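## 栄養ノート:アムラ(インドスグリ)のビタミンCと加工損失

アムラ(*Phyllanthus emblica*)は、コミカンソウ科の落葉樹になる果実で、南アジアでは生食のほか、塩漬け、砂糖煮、乾燥粉末として利用される。和名はユカン、流通名はインドスグリまたはアムラ。名前に「スグリ」とあるが、スグリ科の植物との類縁関係はない。今号では、問い合わせの多いビタミンC含量の表示と、家庭および小規模加工での取り扱いについて整理する。

### 表示値がばらつく理由

アムラのビタミンC含量は、文献や製品表示によって大きく異なる。主な要因は品種、収穫時期、測定法、そして基準とする重量である。とくに生果重量あたりの値と乾物重量あたりの値が区別されずに並べられている例が多い。生果は水分が大半を占めるため、乾物換算の数値は見かけ上、数倍になる。

編集部のSivaprasad Mathewが、Plavari農園から提供された生果を滴定法で測定したところ、可食部100 gあたり452 mgであった。同じ木から採取し、陰干し後に粉砕した試料では、粉末100 gあたり2000 mgとなった。粉末のほうが「濃い」ことは事実だが、一回の使用量は生果一個と粉末小さじ一杯で大きく異なる。製品間の比較には、一食分あたりの値を用いるのが妥当である。

滴定法では、ポリフェノールなど還元性のある他の成分が値を押し上げることがある。アムラはタンニン類に富むため、この影響を無視しにくい。HPLC法による値が滴定法より低く出ても、ただちに試料の劣化を意味するわけではない。表示を読む際は、測定法の記載があるかどうかを先に確認されたい。
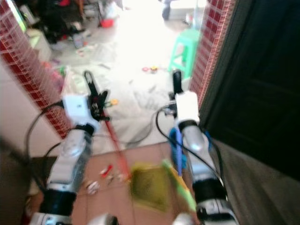
### 加熱と保存による変化

アスコルビン酸は水溶性で、熱、酸素、金属イオンの影響を受ける。Rajeshwari Gowdaが担当した比較では、種を除いた果肉を沸騰水中で6分間加熱し、果肉と煮汁を分けて測定した。果肉に残った量は、生果換算100 gあたり206 mgである。減少分には煮汁への溶出と分解の両方が含まれる。煮汁を捨てる調理では、溶出した分も摂取できない。

家庭で扱う場合の要点は次のとおり。

- 切断は加熱の直前に行う。切り口が空気に触れる時間が長いほど酸化が進む。
- 鍋はステンレスまたはホーローを使う。鉄鍋ではタンニンと鉄が反応し、果肉が黒変する。
- 加熱は蒸し調理を優先する。茹でる場合は水量を少なくし、煮汁も使う。
- 粉末は小分けにして密閉し、遮光して保管する。吸湿して固まったものは使い切りの対象から外す。

塩漬けについては、漬け液への移行があるため、果実だけを測定しても全体の残存量は分からない。また、塩分摂取量を考えると、ビタミンCの供給源として塩漬けを多量にとることは勧められない。砂糖煮も同様で、糖の量を含めて評価する必要がある。

### 摂取上の注意

通常の食品としての摂取量であれば、健康な成人で問題となることは少ない。ただし、濃縮粉末やカプセルを継続して用いる場合は事情が異なる。ビタミンCの過剰摂取では下痢や腹部不快感が起こり得る。腎結石の既往がある人、腎機能が低下している人、鉄過剰症の人は、事前に医師に相談すること。

血糖降下薬や抗凝固薬との併用についても照会があった。アムラ抽出物が血糖値や血小板機能に影響する可能性を示した報告はあるが、試験の規模は小さく、用量も統一されていない。服薬中の人が抽出物を自己判断で追加することは避け、主治医または薬剤師に製品名と一日量を伝えて確認していただきたい。

「風邪を防ぐ」「老化を止める」といった表現は、現時点の根拠からは支持できない。アムラはビタミンCとポリフェノールを含む果実の一つであり、その範囲で食事に取り入れるのが適切である。酸味と渋みが強いので、初めての場合は薄切りを少量、豆の煮込みやヨーグルトに加えると使いやすい。

### 訂正と次号予定

前号の表で、乾燥果実の欄に「生果換算」とあったのは「乾物換算」の誤りである。Pavithra Chettiarさんのご指摘による。数値自体に変更はない。

次号では、タマリンドの有機酸組成と、市販ペーストの塩分表示を取り上げる。原稿はYamuna Varmaが担当する。試料の提供を希望する生産者は、品種名、収穫月、収穫後の保管温度を添えて9月末までに編集部へ連絡されたい。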